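Chapter 5
Surfaces That Collect Things: Tables, Trays and the Formal Sitting Room

Walk into almost any sitting room and look at the table before you look at anything else. Chairs and sofas tell you what the owners bought. The table tells you what they did this week! Keys end up there, and candy wrappers, and the little figure that somebody took down from a shelf to dust and never put back. For a student of household care this is wonderful material, and we are going to spend a whole chapter on it.

Chapter 4 dealt with kitchens, where a surface is cleared because it is needed again in an hour. A formal sitting room works differently. Its table may go days without being used for anything, so small objects settle in and start to look as if they belong. Svenja Kaufmann kept a record of one such table in a house in Jenau, beginning in April, and her entry for 07/07/2018 lists 13 objects, of which the family could explain only two. We will come back to her record in Section 5.2, where you will use it to practice sorting.

Furniture of this kind also asks more of the person cleaning it. A glossy black finish shows dust within a day, and it shows fingerprints and the path of the cloth as well. Metal trim adds edges where grit can lodge. Then there is the lower shelf, if the table has one – easy to forget, and usually the dustiest part of the whole piece. 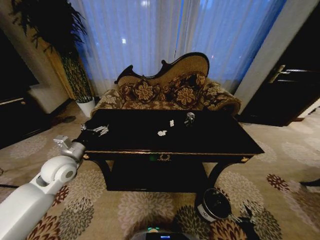
What should you do first when a polished table has small things scattered over it?

Pick everything up and set it on a tray lined with a soft cloth, one piece at a time, lifting each piece straight up. Sliding even a light object across a high-gloss finish can leave a fine scratch, and you will see that scratch every time the sun comes in.

Once the top is bare, sort what is on the tray. Thaddäus Egger, whose course notes from Toleck were the starting point for this chapter, used a scheme so simple that his students knew it by heart after one morning: things that live here, things that live somewhere else, and things that are finished with. A small ornament might go in the first group or the second, and only the household can tell you which. Crumpled paper or foil nearly always goes in the third, but open it up before you throw it out. Earrings get wrapped in the strangest things!

Dusting comes next. Work from the top down, and let the cloth do the job with hardly any pressure. Carved chair and settee frames near the table should be brushed before you wipe it, or the dust you loosen will land on your clean surface and you will have the pleasure of doing it twice. Cushions can be shaken outdoors – never over the table.

Key words for this chapter: apron, lacquer, brocade, scalloped edge, resting place, tray method.

5.1 Reading a Tabletop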